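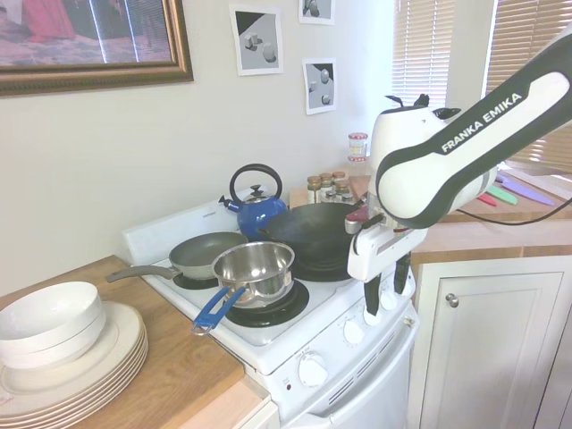
阅读时间 6 分钟 · 厨房小窍门 · 电炉党专用

四月了,又到了换租、搬家、接手别人旧炉子的时候。后台一堆人问线圈电炉怎么用、怎么擦、为什么老糊锅。一条条回太慢,集中写一篇。想到哪写到哪,顺序别太当真。

先说最要紧的:线圈炉反应慢。慢热,也慢凉。用惯燃气的人第一个星期基本都在跟它较劲,火开大,不热,再开大,然后一下子全糊了。别急。提前预热,提前关火。

一、关火要提前

煮饭焖面,最后那几分钟直接拧到关,靠余热。炒鸡蛋更明显,蛋液七成凝固就关,端盘子的功夫就好了。想立刻停止加热只有一个办法,把锅端走。旁边常备一个隔热垫,木头的、软木的都行,别直接往台面上放,我那块台面上有个圆印子,再也没掉过。

牛奶是重灾区。溢出来的速度比你跑过来快。锅大一号,小火,人别走。

还有糖浆、奶油酱、巧克力,这些都要“两个炉头”法:一个开大,一个开最小,需要降温就把锅挪过去。比拧旋钮管用得多。

二、锅底要平

把锅放在桌上,手指按一下边缘,晃不晃?晃的就别上线圈炉了。中间鼓的更不行,油全跑到边上,中间干烧。

检查方法:拿一把直尺横在锅底,对着光看缝。有一丝光没关系,能塞进去一张银行卡就该退休了。

锅底直径跟炉头差不多最好。锅小了浪费电,把手还烤得烫;锅太大,边缘不热,煎饼外圈永远是白的。圆底炒锅不要硬上,加那种铁圈架也一般,热都散了。买平底的炒锅。

不粘锅别空烧。线圈炉不像燃气能看见火苗,很容易忘了底下是开着的。先放油,再开火,中火封顶。想要大火爆炒,换铁锅。 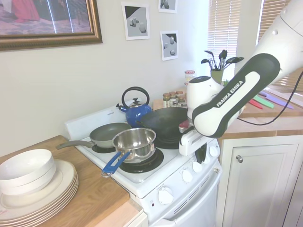
铁锅开锅那一套就不重复了,网上讲得够多。只补一句,线圈炉上开锅要慢慢来,小档热五分钟再往上加,一上来就最大档,薄一点的锅底会变形,变了就回不去了。

锅换位置的时候提起来,不要拖。拖一次两次没事,天天拖,线圈会歪,歪了锅就放不平,然后又回到上面那个糊锅的问题。

三、把手朝哪儿

朝里,或者朝侧面。不要伸出炉子前沿。家里有小孩的尤其注意,袖子宽的大人也一样。也别让把手悬在另一个开着的炉头上方,塑料把手会软,金属把手会烫手。抹布随手搭在把手上?别。抹布离炉子一个手臂远。

四、接油盘

线圈下面那个盘子。很多人租了两年房子都不知道它能拿下来。

步骤:
炉子关掉,凉透。真的凉透,手背凑近试一下。
线圈一头轻轻抬起来,往外抽。插头那边别硬掰。
接油盘拿出来,倒掉碎渣。
热水加洗洁精泡半小时,顽固的撒小苏打,盖一张湿厨房纸,过夜。
第二天用旧牙刷刷。钢丝球少用,刷花了以后更挂油。
擦干,完全干了再装回去。

线圈本身不要泡水。不要泡水。说两遍。上面沾了东西,开中档烧几分钟就烧掉了,会冒点烟,开窗,抽油烟机打开。烟大就停,等凉了先把大块的刮掉再说。

有人在接油盘上铺锡纸。我以前也铺。后来不铺了,锡纸反光反热,还容易碰到线圈接头,而且中间那个孔不能堵。说明书上一般也写了不建议。脏了就换新的,Bolov 杂货店那种通用尺寸的不贵,买之前量一下直径,大小两种别买混。我就买混过。

五、旋钮

油全在旋钮后面。大多数旋钮直着往外一拔就下来了,拔不动的用一根细布条从后面绕一圈,两头一起往外拉,受力均匀,不会崩。先确认都在关的位置。

拔下来泡温肥皂水,十来分钟。别用滚水,别用钢丝,上面印的刻度很娇气,一搓就没。刻度没了的话,拿指甲油点个小点标记“关”和“中”,干了再涂一层透明的,能管大半年。

面板用拧得很干的抹布擦,清洁剂喷在抹布上,不要直接往面板上喷!水会顺着轴流进去。 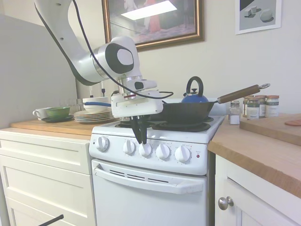
六、记一张自己家的档位表

每台炉子都不一样,别人说的“中小火”在你家可能是另一回事。花一个下午测一下,值。

拿同一个小锅,装 300 毫升凉水,盖盖子,从最大档开始计时,看多久滚。记下来。然后一档一档往下降,看哪一档刚好维持小泡,哪一档只冒气不冒泡。写在便利贴上,贴橱柜门里面。

我家的:最大档只用来烧水。煎蛋中偏低。煮粥是最低往上一点点,多一点就扑锅。炖牛肉用最低,盖子留条缝。

同一台炉子的大小炉头也要分开记。小炉头最大档不等于大炉头最大档。这个坑我踩了很久。

七、糊了怎么办

不锈钢锅糊底:加水没过糊的地方,一勺小苏打,煮开,关火,泡着,去干别的。回来用木铲一推,大部分就掉了。剩下的再来一遍。
发蓝发彩虹色:白醋,抹一圈,冲掉。
白色水垢点点:也是白醋。煮面的盐等水开了再放,能少长点。
不粘锅糊底:只能泡温水用软布,不要刮,刮坏了就换掉吧。
铁锅糊底:粗盐加一点油,厨房纸包着擦,擦完烘干抹油。
搪瓷锅:泡,泡,泡。别用铁铲子铲。

刚烧完的热锅不要马上冲凉水,锅底变形很多都是这么来的。我知道你赶时间。我也赶时间。放五分钟。

八、炉子周围那一圈

炉子跟台面之间的缝,什么都往里掉,米粒,葱花,有一次是一整个瓶盖。买硅胶条压上就行,Grilex 那种能自己剪长短的我用着还可以,高度要跟台面对得上,差太多会翘边。翘了就用热水烫一下压平。

浅色的炉面黄了:小苏打调成糊,敷一刻钟,湿布擦。边角用棉签。不要用含氯的跟醋混在一起,危险,千万别。

墙上的油点趁温热的时候擦最省力。做完饭顺手一抹,十秒钟。放一个礼拜就得跪着擦了。墙上挂的画、贴的纸也会吃油,离炉子远一点的还好,近的话一两个月取下来掸一掸,纸的没救,换新的吧。

烤箱门缝也别忘了,一把尺子包上湿布,伸进去来回拉。把手底下那一面,摸一下,粘的吧。

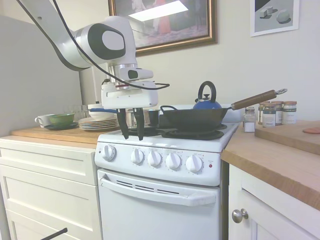 Annag Paterson 留言说,她那边的线圈总有一个时热时不热,换了新的也一样,后来把两个同尺寸的线圈对调着插,才看出来毛病跟着插座走,不跟着线圈走。插座里面已经发黑了。

这个补充得好,我漏写了。对调这招先断电再做,拉总闸或者拔插头。发黑、有焦味、有打火声,停用,找人修,不要自己拿砂纸磨一磨继续用。租房的直接找房东,拍照留底。

她还问炉子歪了怎么调,这个简单:炉子四个脚一般能拧,放一口平底锅在上面,倒一点点油,看油往哪边流,哪边低就把哪边的脚往外旋。两个人弄,一个抬一个拧。

Michalis Chatzigeorgiou 问能不能用电炉烤饼。能,但别直接放线圈上,厚底铁锅干烙,中档预热久一点,一面起泡就翻。饼别擀太厚。锅盖不要盖,盖了就软塌塌的。

零碎几条,没地方放:

木铲发粘,用盐搓一遍,晾干再抹点食用油。
锅盖内圈的黄垢,旧牙刷沾小苏打。
锅叠着放,中间垫张厨房纸或者旧毛巾,不粘锅尤其要垫。
出门前回头看一眼指示灯。养成习惯,锁门前看,每次都看。
隔热手套湿了不要拿热锅,水汽会烫伤手。
油锅着火,关火,盖盖子,别泼水,也别端着跑。
炉面不要当置物架,超市袋子、塑料砧板、木勺,统统拿开,关着也拿开。

差点忘了,换线圈之前看型号,一般贴在炉门里侧或者底下抽屉的边框上,拍张照带去店里。线圈插脚粗细不一样,光看直径会买错的,店家还不一定给退。

下次写冰箱密封条,已经有人催了。烤箱里面怎么洗另开一篇,内容太多,这里塞不下。有别的招数在下面留言,我看到会补进来,回得慢别介意。

标签:厨房清洁 电炉 锅具保养 租房
浏览 2283 · 收藏 22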